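September 2020, bench notes, Fulliston shop

Hide glue, second batch. Soaked the granules from Tradelier overnight in cold water, then warmed them in the double boiler. Previous batch gelled too fast on the long joints, so this one was thinned by 30 g of water. Open time is better but still short for anything wider than a drawer side.

Test joints: four maple, four pine, all rubbed and left unclamped. Broke them over the vise edge. Pine failed in the wood every time. Two of the maple pieces let go at the glue line, both at over 321 lb on the spring scale.

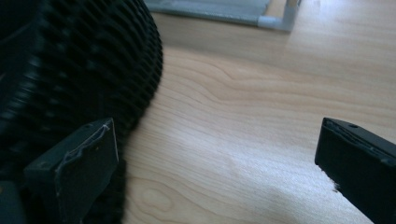 Maple faces were planed the day before gluing. Next set to be planed and glued within the hour, same batch if it keeps. Remainder is in the fridge, jar marked Clurlow 2.

Still to do: repeat with urea added, compare open time. Order more granules before November. Old brush sheds, replace it.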